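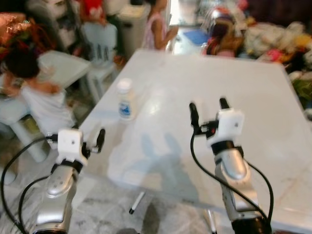
그림 3. 머리 쪽 카메라에서 본 양팔과 두 손가락 그리퍼. 흰 테이블 위에 라벨이 붙은 작은 플라스틱 병이 놓여 있다.

인쇄하기 | 이메일로 보내기

4.2 그리퍼 비교: Dudgate 대 Stutley

자, 이제 제가 이 논문에서 제일 하고 싶었던 이야기를 할 차례입니다. 앞 절에서 제어기 얘기를 길게 했는데, 솔직한 마음으로는 손끝 얘기가 훨씬 재미있거든요! 비교한 그리퍼는 두 종류이고, 둘 다 평행하게 여닫는 두 손가락 방식입니다. 하나는 손가락 안쪽이 평평한 Dudgate, 다른 하나는 안쪽에 얕은 홈을 판 Stutley입니다. 손가락 부품만 갈아 끼우면 되니까 팔도 카메라도 제어기(Zollex)도 그대로 두고 비교할 수 있었습니다. 개인적으로는 이 점이 참 마음에 듭니다. 예전에 그리퍼를 통째로 바꿔 가며 실험했을 때는 무게중심이 달라져서 결과가 나빠진 건지 손가락이 나쁜 건지 도무지 구분이 안 됐어요.

과제는 단순합니다. 테이블 위의 작은 물체를 한 팔로 잡아 들어 올리고, 반대쪽 팔로 넘긴 다음, 다시 내려놓습니다. 전체 시도는 3878회이고, 그중 2542회가 내려놓기까지 끝난 시도입니다. 나머지는 중간에 멈춘 것인데, 멈춘 지점을 세어 보니 넘겨주는 단계가 압도적으로 많았습니다. (잡는 단계에서 많이 실패할 거라고 장담했던 과거의 저에게 이 절을 바칩니다.)

병처럼 옆면이 둥근 물체에서 두 손가락의 차이가 가장 뚜렷했습니다. 평평한 Dudgate는 접근 각도가 조금만 틀어져도 병이 손가락 사이에서 빙글 돌아 버립니다. 돌아간 병을 반대쪽 팔이 받으려면 손목 자세를 다시 계산해야 하고, 그러다 보면 제한 시간 12초를 넘기기 일쑤였습니다. Stutley는 홈이 옆면을 받쳐 주어서 훨씬 덜 돕니다. 대신 납작한 물체에는 약합니다. 카드처럼 얇은 것을 집을 때는 홈 가장자리만 닿아서 미끄러지는 일이 잦았고, 이런 물체만 놓고 보면 저는 주저 없이 Dudgate를 고르겠습니다.

카메라 이야기도 조금 해야겠습니다. 그림 3과 같은 머리 시점에서는 두 팔이 화면 아래쪽을 꽤 많이 차지합니다. 그래서 물체가 팔 바로 앞에 있으면 손가락이나 하우징에 가려지기 쉽습니다. 처음에는 머리 카메라 하나로 충분하다고 생각했는데, 넘겨주는 순간의 접촉면은 이 시점으로는 잘 안 보이더군요. 손목 카메라를 추가한 조건은 5절에서 따로 다룹니다. 테이블 상판의 빛 반사도 은근히 골칫거리였습니다. 흰 상판에 흰 병이라는 조합은 분할 모델 입장에서 꽤 심술궂은 문제이고, 팔 그림자가 병 위로 지나갈 때마다 윤곽이 흔들렸습니다. 라벨이 카메라 쪽을 향한 경우에는 사정이 한결 나았고요.

배경의 움직임에 대해서도 적어 둡니다. 테이블 너머로 사람이 오가는 장면에서 위치 추정이 무너질까 봐 걱정이 많았는데, 관심 영역을 상판 안쪽으로 제한하는 것만으로도 대부분 해결됐습니다. 머리를 빠르게 돌려 배경이 번질 때는 얘기가 다릅니다. Yu 추적기는 이때 직전 추정값을 그대로 붙들고 있는 경향이 있어서, 우리는 머리 회전이 끝날 때까지 손가락을 닫지 않도록 조건을 걸었습니다. 시간은 조금 손해지만 헛집기가 눈에 띄게 줄어서 저는 이 타협이 꽤 만족스럽습니다.

손가락을 닫는 힘은 5단계로 나누어 시험했습니다. 가장 약한 단계에서는 두 손가락 모두 넘겨줄 때 물체를 놓쳤고, 가장 센 단계에서는 빈 플라스틱 병이 눌려 찌그러졌습니다. 이후의 모든 실험은 가운데 단계로 고정했습니다. 물체마다 힘을 따로 맞추면 성공률이 더 오르겠지만, 그러면 손가락을 비교하는 건지 제 튜닝 솜씨를 비교하는 건지 알 수 없게 되니까요. 단계별 세부 결과는 부록 B의 표에 실었습니다.

최종 수정: 2021년 1월 22일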